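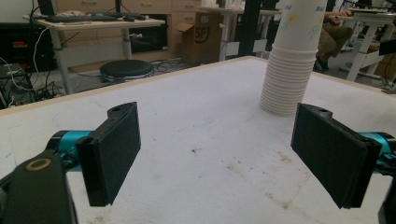

Paper cups, stacked on a white table

Sedadier Food Board > Books and Food History

Re: that Deligiannis book on bread

crumbfan
Finished it last night. 2 chapters on flatbread, and then he claims leavened loaves reached Ullville by river before anybody there owned an oven. Does anyone buy this?

ovasham_baker
I don't. His whole case is one shipping list, and the list says "cakes." Could be oatcakes, could be soap for all we know.

rye_or_die
Soap is a stretch. The word is used for bread all through that chapter, see the notes at the back. I thought it was the best part of the book.

ovasham_baker
I read the notes. They point to his own earlier article. Show me something he didn't write himself.

crumbfan
That was my problem too. And the sourdough recipe says 60 minutes start to finish. With a starter? Mine takes 12 hours if the kitchen is warm.

rye_or_die
OK, the recipes are bad, no argument there. I tried 3 and threw out the barley one. Doesn't make the history wrong.

millpond
Posted August 4, 2001
Does the paperback fix any of this? The library copy is the hardcover and I'm not paying for it twice.

ovasham_baker
New cover, same soap.

rye_or_die
It has a longer index. Page numbers in the barley chapter are still off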